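Guidance > Employers > Recruitment and retention > Returning to site after a career break

How to set up a returner placement for women in the building trades

This guidance is for contractors and subcontractors who wish to offer paid placements to women coming back to a trade after time away. It covers planning, advertising, the first fortnight and the final review. It should be read alongside your own recruitment policy and the terms agreed with your main contractor.

A returner placement is a fixed period of paid work, normally 11 weeks, offered to someone who already holds a trade qualification or has substantial site experience. It is not work experience and should not be paid as such.

Before you begin

You will need a named manager for the placement, a supervisor in the relevant trade, and written approval for the wage cost. The manager and the supervisor should be different people. On sites with fewer than 18 operatives this may be difficult, and in that case the manager may be based at head office.

Step 1. Decide what the placement is for

Write down the tasks the returner will carry out and the stage the project will have reached when she starts. Firms often choose a quiet period, with the result that the returner spends several weeks sweeping up or waiting for materials. Choose a period when there is real work in her trade.

Step 2. Check the site

Walk the site with the supervisor before the post is advertised. Confirm the following:

- There is a lockable women's toilet with a sanitary bin and a working light.
- Changing space is separate and is not being used for storage.
- Gloves, boots, harnesses and jackets can be ordered in women's sizes and will arrive before the start date.
- The induction names a person to whom complaints can be made, other than the direct supervisor.

Any item that cannot be confirmed should be put right first. At the Brorko depot in Simville, the start of the first placement was moved back so that harnesses in the correct size could be delivered.

Step 3. Write the advertisement

State the wage, the hours and the location in the first paragraph. Say plainly that a gap in employment will not count against an applicant. Do not ask for recent references; a reference from any previous site employer is sufficient. If Saturday working is expected, say so, and say whether it can be refused.

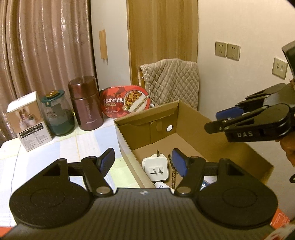

Grippers at a table with an open cardboard box.

Step 4. Hold a practical interview

Invite shortlisted applicants to a short practical session in place of a panel interview. Set a task which a competent tradesperson could finish in 50 minutes, and send details of it in advance. Two people should mark the task separately before comparing scores. Travel costs should be repaid on the day where possible.

Prasanna Herath, who manages placements at Debnath, advises allowing applicants to handle the tools before the task begins. Battery platforms and fixings may have changed during a long absence, and the session is intended to test trade skill.

Step 5. Plan the first two weeks

Cards and certificates may have lapsed. Book any renewal in the first week and pay for it. The returner should work beside one experienced colleague until the supervisor and the returner both agree that she is ready to work alone. Record the date of that agreement.

Hours should be settled in writing before the start date. A later start, such as 8.45 am, may be offered where the programme allows, and the gang should be told of the arrangement by the manager.

Step 6. Review and decide

Hold a review at the halfway point and another no later than two weeks before the end. The second review must give a clear answer on whether a permanent post is available. Where there is no post, provide a written reference and pass her details, with consent, to other firms in the supply chain.

Records

Keep application figures, interview scores and review notes for 52 weeks. Template forms are contained in the Tilavitz employer pack, which may be requested from Upendo Makokha in the Employer Guidance Office.

Shared 18 times | 11 comments

Contact us | Accessibility | Copyright Employer Guidance Office | Back to top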